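Totent Acrylic Riser, the small one: five months of snacks later

I bought the Totent riser in March, mostly because I was tired of the snack corner looking like somebody had emptied their pockets onto it. We do a little grab-and-go spot for visitors, with drinks and cookies and whatever else Mavis Van Dusen brings back from the import store (she has a real gift for finding packaging with faces on it!). I'd looked at the Groto version first, but it comes with a slide-in label strip I knew I'd never use, so Totent it was.

So, it's a clear little bench. Two legs, a low lip along the back, and that's the whole product. I was a bit annoyed when I opened the package because I'd pictured something taller, but the height has grown on me. Things sit up just enough that you notice them, and whatever is behind doesn't disappear completely. The lip is handy with anything boxy. A tall cookie box can lean back on it, and softer wrappers stay put as long as you don't crowd them. 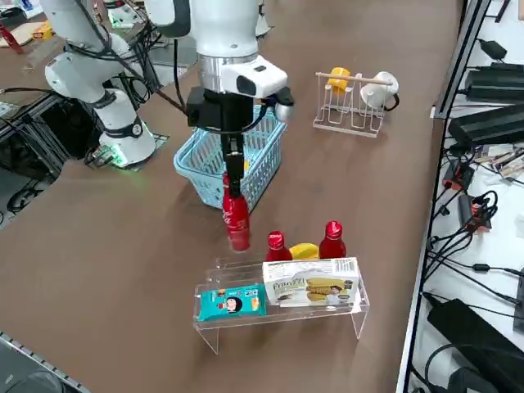

Franzzi biscuits and a teal wrapper up on the riser, Coke bottles and the blue basket behind.

I keep the stand close to the front edge so people see it first. Being clear, it goes with everything, even our light blue shopping basket, which I love and which goes with nothing. I use the basket for grabbing a few things to take down the hall, and it's the kind with the slotted sides, so crumbs fall straight through onto the table. That's a separate review, I guess.

Now the complaints. Fingerprints! Every single one shows, and the lip collects dust in the corner where it meets the shelf part. I wipe it with a microfiber cloth and a drop of dish soap. I tried a paper towel once and got fine scratches you can see when the light hits it, so don't do that. The legs also slide if you bump the table. I stuck clear dots from Heo under mine and it's been fine ever since.

I wouldn't load it up with drinks either. Bottles go on the table behind it at our place, snacks go on top.

Four stars. I'd buy a second one if they made it a few inches wider.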